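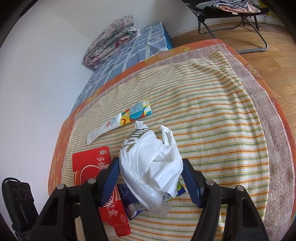
Looking after a gripper you hold in your own hand

I came to grippers by way of bicycles, so I tend to treat everything as a brake calliper until proved otherwise. Oddly enough that works rather well for the hand-held one I've been living with since August. It has two black fingers, a blue pad on the inside of each, and screws along the tops of the arms that I now know better than my own teeth.

Mine came to me through Clesgate, who lend them out to people willing to pick things up at home all day and send in the recordings. You squeeze, the fingers close, the thing gets lifted (or doesn't!) and you do it again. I do most of my picking on a striped bath towel spread over the mat, with snack packets, flattened cartons and a crumpled carrier bag or two to go at. Carrier bags are the devil. They fold away from you, they cling, and if your fingers aren't closing square you'll come up with a pinch of nothing.

Which brings me to the pads. They pick up fluff like you wouldn't believe, and I live with a pink shaggy rug, so you can imagine. I wipe them every 100 grasps with a damp lint-free cloth, then let them dry while I put the kettle on. No spirit, no washing-up liquid. I tried washing-up liquid in my first week and spent an afternoon chasing a snack packet round the towel like a bar of soap in the bath.

The screws want a look every 900 grasps. I go along the left arm, then the right, a quarter turn at most, and if one takes more than that I stop and find out what's been working loose. Usually it's the arm bushing, a little sleeve from Skirkus that wears oval on one side. You'll feel it before you see it: the finger has a faint wobble when you push the tip sideways. My first set lasted 29 days, which I was told was poor going, and I was told why as well. I'd been leaning on the tool to get up off the floor.

Fitting new pads is the fun bit. Peel the old one from the tip end, slowly, and scrape off what's left of the glue with a fingernail. Warm the new pad in your palm, lay it on from the root and press it down hard. Then leave it overnight! I've cheated on this exactly once, and the pad ended up stuck to a cardboard box.

After that it's the closing check. I shut the fingers on a strip of till receipt and tug. If it slides out on one side, the arms aren't meeting true, so I slacken both, close them on a steel rule and nip everything up again from the root outwards. The Montes sheet says to start at the tips. I've done it both ways and I'm sticking with mine.

My log says pad set four went on at grasp 1022, and the left one is already looking shiny. There's a spare pair in the drawer, next to the brake blocks.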